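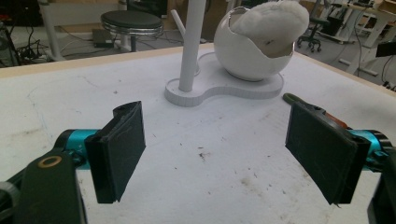
DESIGN HISTORY / HANDOUT 6: THE BOWL ON ITS STAND

Notes for the second half of term. Read before the seminar, please, and not during it.

Last time we got as far as the kitchen shelf, where bowls live in stacks and are asked to do some work. From now on we are dealing with the other sort. Put a white bowl on a white stand and people lower their voices. Put the same bowl in the sink and they ask who left it there. Most of this handout is about that difference, and who has made money from it.

1. The plinth as an argument
A stand tells you that the thing on top has been chosen. It does not tell you by whom, or whether they were any good at it. Rhodri Gough calls this "borrowed height" in the essay you were given in January, and which I am told several of you still have in its envelope. His main case is the Parnimley showroom, where the same bowl was sold downstairs from a pile at 14 pounds and upstairs, alone, at 41. The upstairs one came with a leaflet. The leaflet was about silence.

2. Why white?
The usual answer is purity. The duller answer is that white hides very little, so a maker who sells white is showing off, and a shop that sells white has to dust. Compare Haruna Hattori's early glazes, all brown and speckled, with the pale work she made once galleries began to ring her. She said she had grown calmer. Her dealer said the pale ones photographed well. Both may be true, and you will get marks for saying so with evidence.

3. Egg shapes
Every generation of designers discovers the egg and is very pleased about it. Note that an egg will not stand up by itself, a fact the Clerisari catalogue deals with by selling the base separately. Look at the price list on page three and work out which part they expected you to break.

4. For the seminar
Bring one object from home that you would never put on display. Masanobu Katayama's group brought a colander last year and it ran to 50 minutes.

Written work: 1,000 words on either Parnimley or Clerisari, due 30/05/2020. The word limit includes quotations. It also includes the title, as Takumi Imai found out with a very long one.

Footnotes go at the foot.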